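The software team at Timutico works two floors up from its robots, and most of its members say they would swap that if they could. The company writes control and planning software for two-armed machines, and for the past year its main project has been Zanholm, a planner that decides which arm does what and in what order.

The engineer who leads the planning work came to it from warehouse scheduling. She says the two problems have more in common than she expected.

"In a warehouse you have too many jobs and not enough doors," she says. "With two arms you have two doors, and they can bump into each other. A lot of my old habits carried over."

Zanholm does not plan a whole task at once. It plans a few seconds ahead, checks the result against the cameras, and plans again. An early version tried to work out everything at the start, and the team dropped it in May.

"It was slow and it was proud of itself," she says. "You'd wait 50 seconds for a beautiful plan, and then a cup would be a finger's width from where the plan thought it was. We threw out 4,000 lines. I don't miss them."

Much of the current work is about small spaces. Reaching for an object on an open table gives the planner plenty of choices. A drawer takes most of them away, as the walls rule out many of the angles a gripper could come in from. 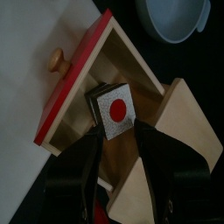
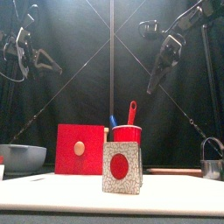
By the Koivisto Review software desk
Thu 8 July

She says drawers have taught the team more than any other object. The software keeps a simple shape for each thing it knows about, and a drawer is awkward because its shape changes when it opens.

"A closed drawer is a box. An open drawer is a box with a tray stuck to it, and the tray has an inside," she says. "Our first model treated the whole thing as solid. The planner would look at a block in the tray and report that it was buried in wood."

The fix was to describe the walls and the floor as separate pieces. That made collision checks heavier, so a colleague rewrote the checker to skip pieces that neither arm could reach in the next step. It now runs 285 checks in the time it used to need for a handful.

Perception is handled by a separate program, and the two sides do not always agree. A wrist camera gets close to an object, but the fingers cover part of the view. A fixed camera sees more of the table and less of the detail. Zanholm takes both and keeps a score for how far it trusts each one.

"People ask which camera is right," she says. "I ask how old the picture is. Most of our bad grasps came from a good picture that arrived late."

To find those cases, the team built a replay tool. Every run is logged, and an engineer can stop at any moment, change one setting and see what the planner would have chosen. There are 232 saved runs in the set they use before each release. A new version has to get through all of them before it is allowed near an arm.

She calls the tool the dullest thing they have made and the one she would save in a fire. New hires spend their first two weeks in it - no new code, just reading old runs and writing down where they think the decision went wrong.

What the planner still does badly is wait. If one arm is busy, the other tends to look for something to do, and sometimes it moves into space the first arm will need a moment later. The team has tried adding a cost for every move that has no clear purpose. That helped, but it also made the second arm slow to join in when it was needed.

"I've changed that number more than any other number in the code," she says. "I changed it this morning."

The next release goes to a partner lab in Hedadstead, where the arms are a different model and the tables are lower. She expects the planner to cope with the tables. She is less sure about the cable routing, which the software knows nothing about yet, and she has asked the lab to send its logs back every evening for the first month.

Related
Reading old logs: how one team trains its new engineers
Why collision checking is still slow
Two cameras, two clocks: keeping sensor data in step
Hedadstead lab opens its second robot hall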